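Bench notebook, Ellery room, October

Casting and finishing of the white test blocks, continued. A.A. and Milagros on the mix, me on demolding and surface checks, Nikau on cleanup.

Second mold set came out cleaner than the first. Release agent thinned one step further than last time and wiped twice. No tearing at the base. Block 38 demolded in one pull and went straight to the bench for handling. Weight 169 g, within tolerance for the Prelum recipe. The earlier batch ran heavy and I suspect the fill line on the old mold, which Ebony has now re-scribed.

Edges: the top radius was the open question. A sharp top chips when the block is stood up and knocked; too soft and it will not sit flat when inverted. We went with the larger radius and left the sides with draft for release.
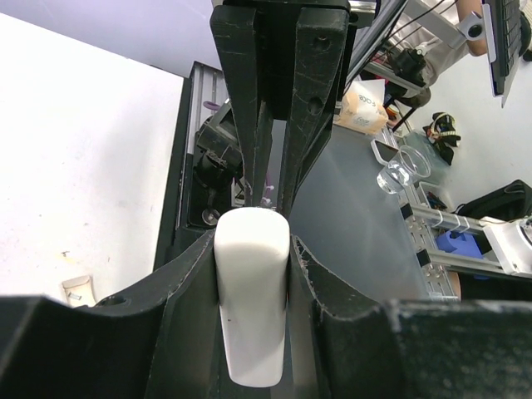
Surface finish still needs a decision. Aroha wants a sealed face, I would leave it as cast. The matte skin takes handling well enough and the domed top is close to what was drawn, with the taper slight, as specified. There is one small dark speck low on the left face. Logged as a cosmetic defect, no rework. If specks appear on more than one block from the same pour, strain the mix before the next one. Milagros thinks it is pigment carried over from the mixing stick. Possible. The stick has been replaced either way.

Drop check on a spare from the first set: 603 mm onto the bench mat, base down, no crack. Repeated top down, hairline at the edge of the dome. Not repeated a third time.

To do:
- Loose cups and tubs off the gray table before the next pour. Nikau.
- Label the second mold set. Still unmarked.
- Order release agent. Citell part 2626, one can left.
- Ask Abenezer whether the Grundero filler changes cure time. His last note says no, but it was written for the thinner blocks.

Next pour after lunch tomorrow if the molds are dry. Same ratio, same release, strainer on the bench in case.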